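Fake flowers on a grave: tacky or fine?
Sorness Town Board > General chat > 220 views

posau_pete
2020-04-13
My aunt says plastic flowers on a grave are an insult to the dead. My grandmother is the dead in question and she kept plastic grapes on her TV for decades, so I feel she'd cope. Opinions?

mnordin_siv
Your aunt is right. Fresh or nothing. Plastic goes gray by August and then it blows into my yard. I live downhill from the cemetery and own quite a collection.

Blazena P
Depends on the quality. Fabric ones hold up if you skip the neon colors. I'd go with something plain, like these:
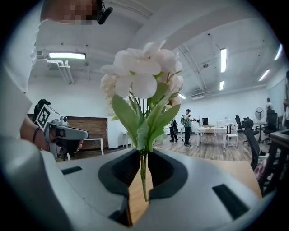 White ones, artificial, leaves included

Get two bunches and swap them when one looks sad.

mnordin_siv
They all look sad, Blažena. That's my point.

arnar_k
Siv, fresh ones last four days up there and then it's brown slime in a jar. My uncle's plot looked like a salad bar. Wire the stems to a stake and they won't end up in your yard.

mnordin_siv
I have three stakes too.

posau_pete
So the aunt gets fresh for the birthday, and fake the rest of the year?

Blazena P
Fine by me. Check the rules on the gate first, the old section doesn't allow wire.

arnar_k
Since when?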